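Edeltraud Reuter
4/12/19

Thread on hotel late checkout, as I've been asked about it a few times.

I used to get late checkout almost every time I asked at the desk. Lately I get it less than half the time, and when I do, it's often 1 pm instead of 2.

The Petersen in Zala was the first one to charge me. 27 dollars for two extra hours. The clerk said it had been the rule since October.

I paid it once. My flight was at 8 in the evening and I had work to finish. A lobby chair would have been fine if the outlets had worked.

What I do now: ask the night before, by phone, after dinner. By then the desk has a fair idea of who is coming in the next day. Asking at check-in gets me "call us in the morning," and the morning is usually too late.

Status still helps at the bigger chains. At the Rumura it made no difference at all. I've stayed there more than 3 times and the answer was always the same.

If they say no, ask about bag storage and whether you can use the gym shower. The Devia let me do both for free and gave me a towel.

Read the rate details too. Some prepaid rates now say no late checkout in the small print. 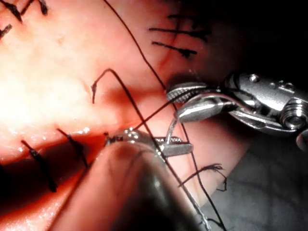 2 min read

Blagoje Bošković asked about early check-in. I've had worse luck with that and will post on it separately.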